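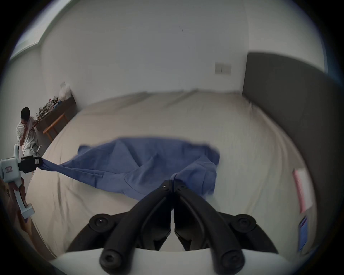

2 min read

Dye bench notebook, May

Vat 3 again. Started at 9:15. Cotton swatches scoured yesterday in soda ash, rinsed twice, left damp overnight in the covered tub. Dry weight of the lot was 176 g. Used the Isbridge recipe but cut the lime a little, as the last vat left a chalky film on everything.

Stock was mixed in the 800 ml jar. Indigo from the Krawczyk tin, ground with warm water and a few glass beads. It took longer to wet out than the Bokelau powder and there were still specks on the side of the jar when I poured. Strain it next time.

Vat turned yellow-green by 10:40, coppery skin on top, decent flower. Smell fine.

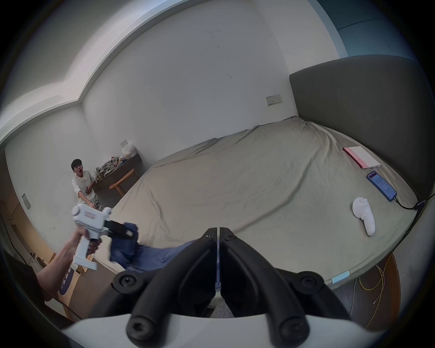

First dips came out streaky along the folds. I think the swatches were going in too tightly bunched and the liquor wasn't getting to the middle. Opened them out by hand under the surface for the second round and the streaks were fainter, though still there on the heavy twill. For depth, the target is close to the crumpled blue cloth hanging over the edge of the bed, maybe a shade grayer. Two dips is too pale. Four is past it on the lawn and about right on the twill.

Thread for the Skondex samples went in last, 400 m on loose skeins, tied in figure eights. One tie was too tight and left a white band. Re-dip or use it for the test card.

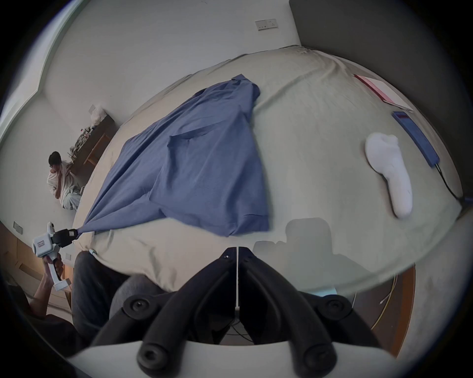
Rinse and rub test

Cold rinse until clear, then a short soak with a splash of vinegar. Dry rub on white cotton left a light mark from the twill, almost none from the lawn. Wet rub is worse on both. Swatch 74 is the worst of them and goes back for another wash.

To do: order lime, relabel the lids, feed vat 3 before closing up.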